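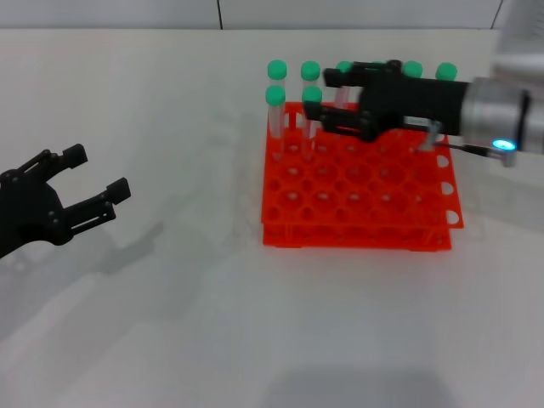 About us

Vornar is a small testing laboratory. We receive water and soil samples from farms, wells and food producers, we prepare them, we measure them, and we send back a report that the customer can read without a dictionary. Atif Hayat started the company with one rented room and a second-hand centrifuge. Today we have two rooms for preparation and one for measuring, and the same centrifuge is still in use on busy days.

How we came to automation

For many years all tube work at Vornar was done by hand. A person took a tube from the rack, opened the cap, filled it, closed it, wrote the number and put it back. In a good week we did this with 4,000 tubes. It is not difficult work, but it is tiring for the thumb and the wrist, and two of our colleagues had to see a doctor for it. When the second of them came back, we decided to look for another way.

In February we started to use a two-arm robot at the preparation table. It was set up together with Flernell, a company which helps laboratories of our size. We chose two arms because our work was always done with two hands, and we did not want to change all our racks and tubes for the sake of the machine. The staff gave it the name Bivach on the first day, and the name has stayed.

What the robot does, and what we do

Bivach handles capped tubes and racks. The rack stands on the open table and the arms work above it, and each gripper has its own small camera. The tubes are the ordinary conical kind with a printed scale and a green screw cap.

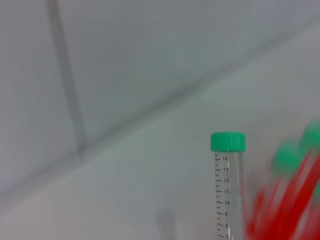 Reading the scale is still a task for a person. The filling level is checked by one of us before a rack goes further, and the same person signs the sheet. We also keep all opening of customer packages, all soil samples and everything with a strong smell or an unclear label in human hands. If a label says one thing and the order form says another, somebody must call the customer, and we like to make this call ourselves.

What changed for our people

No one lost a job because of the robot. This was promised by Atif Hayat before the order was signed, and it was put on paper for every employee. The early shift now begins at the computer, with the plan for the racks, and the hours of turning caps became shorter. Four colleagues learned to teach the arms new movements. One of them had worked here as a cleaner of glassware and she is now the person we ask first when a gripper stops.

We must also say what is less good. The room is quieter, and some of us miss the talking across the table. In the first weeks the robot was slower than a person, and with full racks it still is. A tube that stands a little crooked can stop the work until someone comes. Every stop is written in a notebook beside the table, and we read it together at the end of the week.

Visits and contact

Schools and other laboratories can visit us in small groups. Please write to the office at least 2 weeks before, and wear closed shoes. For orders of more than 300 samples, please ask for the Yousafzai building, where the large deliveries are received.

Page last changed: Jul 19, 2025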